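よくある質問:布製カバー・保護スリーブの洗濯と保管

Elness 製品サポート
対象:Stilovus シリーズ(リブ編みスリーブ、平織りカバー)、Wolivow シリーズ(撥水カバー)

目次
1. 洗濯について
2. 乾燥について
3. 縮み・伸び・毛玉について
4. 保管について
5. 補修と交換について

1. 洗濯について

Q 家庭用の洗濯機で洗えますか。
Stilovus シリーズは洗えます。裏返して洗濯ネットに入れ、弱水流コースを選択してください。Wolivow シリーズは手洗いのみです。洗濯機の脱水工程で撥水層に折れ目が入り、その部分から浸水することがあります。

Q 水温の上限は何度ですか。
両シリーズとも31℃です。洗濯機の設定が30℃と40℃しかない場合は30℃を選んでください。風呂の残り湯は、温度が下がっていても皮脂や入浴剤の成分が含まれるため使用できません。

Q 洗剤は何を使えばよいですか。
中性の液体洗剤を使用してください。粉末洗剤はリブの溝に溶け残りやすく、乾燥後に白い筋として現れます。溶け残りが出た場合は、洗剤を入れずにもう一度すすいでください。漂白剤は塩素系、酸素系とも使用できません。

Q 柔軟剤は使えますか。
Stilovus の平織りカバーには使用できます。リブ編みスリーブには推奨しません。繊維の滑りがよくなり、着用中にずり落ちやすくなります。Wolivow シリーズでは撥水性が低下するため使用できません。

Q 洗濯の頻度はどの程度が適切ですか。
屋内で使用する場合、着用10回につき1回を目安とします。粉じんや油の付着する場所で使用した場合は、回数にかかわらず当日中に洗ってください。時間の経過した油汚れは、中性洗剤では落ちきらないことがあります。

Q 黒色の製品は色落ちしますか。
初回から2回目の洗濯までは余剰染料が出ます。淡色の衣類とは分けて洗ってください。すすぎ水に色が出なくなれば、同系色のものと一緒に洗えます。

Q 油汚れの前処理の方法を教えてください。
中性洗剤の原液を汚れに少量のせ、指の腹でリブの方向に沿って押し込み、10分置いてから通常どおり洗います。ブラシは使用しないでください。リブの山の部分が先に摩耗し、光沢が出ます。

2. 乾燥について

Q 乾燥機は使えますか。
使えません。リブ編みの伸縮糸は熱で硬化し、元に戻りません。布団乾燥機、ヘアドライヤー、アイロンも同様です。

Q 干し方を教えてください。
リブ編みスリーブは平干しです。吊るして干すと水の重みで縦方向に伸び、着用時の余りが増えます。平らなネットかタオルの上に置き、縫い目をまっすぐに整えてください。平織りカバーと Wolivow シリーズは竿に掛けて干せますが、洗濯ばさみの跡が残る場合は竿に二つ折りで掛けます。

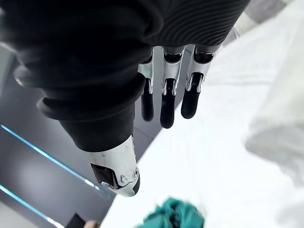
いずれの製品も陰干しとします。直射日光に長時間当てた黒色の生地は赤みを帯びることがあり、この変色は保証の対象になりません。室内干しの場合は、途中で一度上下を返すと縁のゴム部分まで乾きます。

Q 乾いたかどうかの判断が難しいのですが。
生地の表面ではなく、口ゴムの内側と縫い代を触って確認してください。この2か所が最後に乾きます。冷たく感じる場合は水分が残っています。

3. 縮み・伸び・毛玉について

Q 洗ったら短くなりました。
リブ編みは洗濯直後に長さ方向へ縮む性質があります。湿っているうちに両端を持ち、軽く引いて形を整えてから平干ししてください。乾燥後でも、霧吹きで湿らせて同じ操作を行えば、ある程度まで戻ります。乾燥機による縮みは戻りません。

Q 着用するとたるみやしわが寄ります。
長さに余裕のあるサイズでは、余った生地が関節の付近に集まります。生地の異常ではありません。気になる場合は1サイズ短いものに交換するか、口側を内側に折り返してください。折り返しは一重までとします。二重にすると口ゴムに常時張力がかかり、劣化が早まります。

Q 毛玉はどう処理すればよいですか。
小型のはさみで1つずつ根元から切り取ります。電動の毛玉取り器は平織りカバーに限り使用できます。リブ編みでは山の糸を切断し、そこから編み目がほどけるおそれがあります。

Q リブの向きがねじれてきました。
洗濯時に裏返さなかった場合や、脱水時間が長い場合に起こります。全体を湿らせ、縫い目を基準にしてリブを平行にそろえ、平干ししてください。脱水は1分以内が目安です。

4. 保管について

Q 折りたたんで保管してもよいですか。
Stilovus シリーズは折りたたんで構いません。Wolivow シリーズは芯に巻いて保管してください。芯にはタオルを丸めたものが使えます。ゴムバンドで留めると跡が残るため、幅の広い布テープを緩く巻きます。

Q 長期間使わないときの注意点はありますか。
洗って完全に乾かしてから、通気性のある袋に入れてください。ビニール袋の中では口ゴムが加水分解し、粘着することがあります。防虫剤を使う場合は種類の異なるものを併用しないでください。梅雨の前と10月に一度ずつ袋から出し、半日ほど風を通すことを推奨します。

Q 撥水剤を塗り直す必要はありますか。
Wolivow シリーズで、水が玉にならず生地に広がるようになったら再処理の時期です。フッ素を含まない水性スプレーを、洗濯後の湿った状態で表側にのみ塗布してください。裏側に塗ると肌触りが硬くなり、透湿性も低下します。Stilovus シリーズへの塗布は想定していません。

5. 補修と交換について

Q 小さな穴があきました。自分で直せますか。
直径5mm未満であれば、共糸で編み目をすくって閉じてください。共糸は製品の内側に付属しています。接着剤やアイロン接着の補修布は使用できません。穴の周囲が薄くなっている場合は、縫っても隣からほつれるため交換となります。

Q 口ゴムだけを交換できますか。
Stilovus シリーズは可能です。補修窓口の Shojaei 縫製室で受け付けています。Wolivow シリーズは口ゴムが生地と一体で縫製されているため、本体ごとの交換となります。

Q 補修品を送る際に必要なものは何ですか。
洗濯済みの製品、内側ラベルの番号を書いた紙、返送先の3点です。未洗濯の製品は受付後に返送します。受付時間は午前9時から午後4時までで、受付担当は Mahnaz Tehrani、技術的な問い合わせの担当は Nima Kiani です。

Q ラベルの文字が読めなくなりました。
購入時の納品書に同じ番号が記載されています。納品書がない場合は、平置きで測った全長、口幅、リブの山の間隔を窓口にお知らせください。該当する型番をお調べします。旧型の生地は在庫が限られるため、同じ色での補修ができないことがあります。

関連ページ
サイズ表と採寸方法
洗濯表示の記号一覧
補修料金表

本文作成:Jamshid Shirazi(Elness 製品サポート)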